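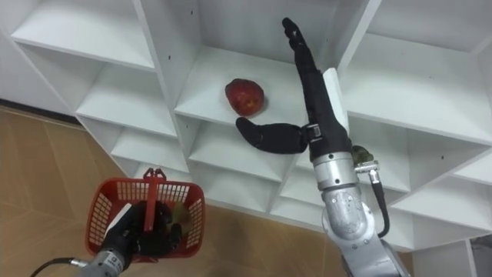
Zandia's right hand beside the apple, with the basket held in the left.

Shelf-to-Basket Picking with Two Hands: Frequently Asked Questions
Updated 28/01/2026

What is this project?
Zandia is a method for teaching a humanoid to do shopping-type tasks with both arms. One hand carries a basket and the other works the shelf. The policy is learned from human demonstrations. There is no task-specific grasp planner.

How many demonstrations did you use?
The full training set has 2350 demonstrations. Of these, 498 are shelf tasks with a basket. The rest are table tasks, lifting, handing over and simple tidying, which we kept in because removing them made the shelf results worse.

What does the policy see?
The head camera and the joint positions of both arms and hands. The fixed room camera is used for scoring and video only. Its images never go into the model.

Why make the robot hold the basket?
A basket on the floor makes the problem much easier, and we wanted the harder one. The holding arm has to stay where it is while the other arm moves, and the load it carries changes with every item. We train both arms as one action space. Training them apart gave us arms that bumped into each other near the shelf edge.
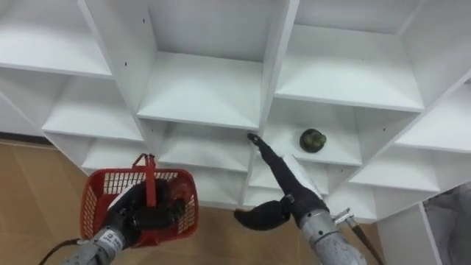

Head camera: right hand at the shelf edge, to the left of the green item.

Does it know what the objects are?
Only loosely. The instruction names an item, and a frozen image-text encoder called Mkhize ties the name to a region of the head camera view. The grasp itself depends on shape and position.

How well does it work?
We ran 303 test trials on the shelf task. The success rate was 96 percent for single items with an open approach. We count a trial as a success only if the item ends up inside the basket and the basket is still in the hand. Results for several items in a row are lower and are listed by item in the paper.

What goes wrong most often?
Contact with the shelf board before the grasp. The fingers are long, and from the head camera the front edge of a board can hide the fingertips. The second most common failure is a good grasp followed by a release too close to the basket rim.

Does the robot balance on its own?
Balance is outside the scope of this work. The results cover the arms and hands, and we make no claims about walking.

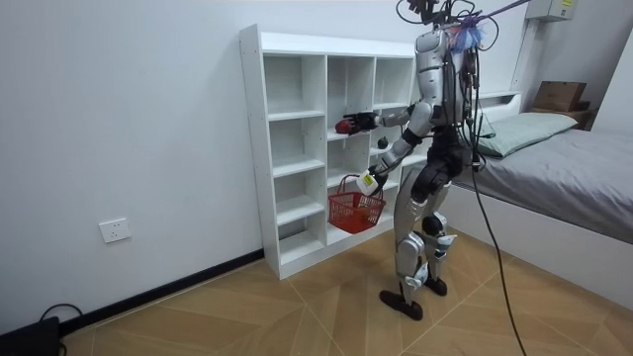
A reader named Destlow wrote to us that the success rate means little if the cubbies are mostly empty, and asked for numbers with full shelves.

Do you have results for crowded shelves?
Not yet – it's a fair point. Our present trials use few items with space between them. A crowded version, named Gustton, is planned for April.

Can I use the code?
Yes, for research. The training code and the shelf demonstrations are on the downloads page. The table demonstrations will follow once they have been checked.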